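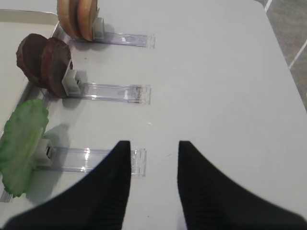 Page last changed: Mar 8, 2021

A sandwich is harder than it looks

When I asked Nayeli Flores how her students had come to spend most of a school year on a sandwich, she laughed for a good long while before she got around to answering. She has led the after-school robotics class at Merberg for 11 years, and she has a way of starting a story, leaving it to go look at something across the room, and picking it up again right where she set it down.

"We used to do blocks," she told me. "Everybody does blocks. You pick up the red one, you put it on the blue one, and by October the kids are so bored they're building forts with them. So one afternoon a girl in the back said, 'Why can't it make lunch?' and I didn't have a good reason why it couldn't."

So lunch it was. The class calls the project Lasamico, a name that began as a typing mistake in somebody's notes and that the students have defended fiercely ever since. The idea is easy to say out loud: the ingredients wait in their holders, standing up on edge, and the arm has to take them one at a time and lay them down in a tray, in the right order, more or less on top of each other. Lettuce, tomato, cheese, patty, bun. A four-year-old could do it, Flores likes to say, and then she adds that a four-year-old has had four years of practice.

The standing up matters a good deal. Early on, the students had everything lying flat, and they found that two black fingers coming down from above have a miserable time getting under a thin slice of anything. Eusebio Arango, who helps with the class and spent much of his working life repairing packaging machines at a firm called Prusine, suggested they turn everything on its side so the fingers could close on the two flat faces.

"I didn't invent that," he told me, very firmly, when I gave him the credit. "Look at a toast rack! Look at a record shop. If you want to take one thin thing out of a group of thin things, you stand them up." He had brought in a shoebox of little white clips from home, and the students tried those with lengths of clear acrylic until they had a stand that everyone could live with. There were arguments about how far apart the stands should be, and I gather that some of those arguments are still going on.

Of course, once you have picked something up sideways, you have to put it down flat, and that turned out to be where the year went. The arm has to roll its wrist over on the way to the tray, and the slice has to leave the fingers without being dragged along after them. The class has now logged 1,372 tries, good and bad, in a spreadsheet that Flores makes them fill in before anyone is allowed to go home.

"They hated the spreadsheet," she said. "I mean they really hated it. And then in the winter one of the boys sorted it by ingredient and saw that nearly all our trouble was with two things, and suddenly it was the most interesting spreadsheet in the world. He printed it out and took it home to show his grandmother." 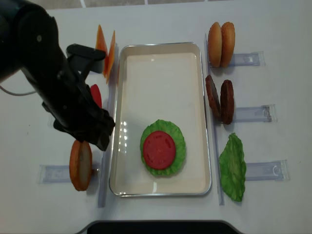
Lettuce goes first because it gives everything else a place to land, and the students learned to be patient with it. A leaf with a ruffled edge doesn't have much of a middle, Flores explained, so you have to decide what you mean by the middle and then stick to your decision. After that comes the tomato, and it should sit with some green showing all the way around. That last part was the students' own rule. They wanted it to look like something you would be pleased to be handed.

I asked Arango whether the kids ever get discouraged. He thought about it, wiped his glasses and thought some more. "They get discouraged for maybe ten minutes," he said. "Then somebody moves a stand over by the width of a pencil and they all want to run it again. I was never like that at Prusine – I wanted to go home."

The class meets in the long room behind the Escobar library, and getting the table through the door was a project all by itself. Money is tight, as it is for most programs like this one. The acrylic and the clips for this year came to $220, and Flores is hoping to raise another $300 before summer so that the students can take the whole setup to the county showcase and have something left over for spare fingertips. She says they wear out faster than you'd think.

She would also like to add pickles. Arango is against pickles. They talked about it for quite some time while I put my coat on, and they were still talking about it when I waved goodbye from the hall.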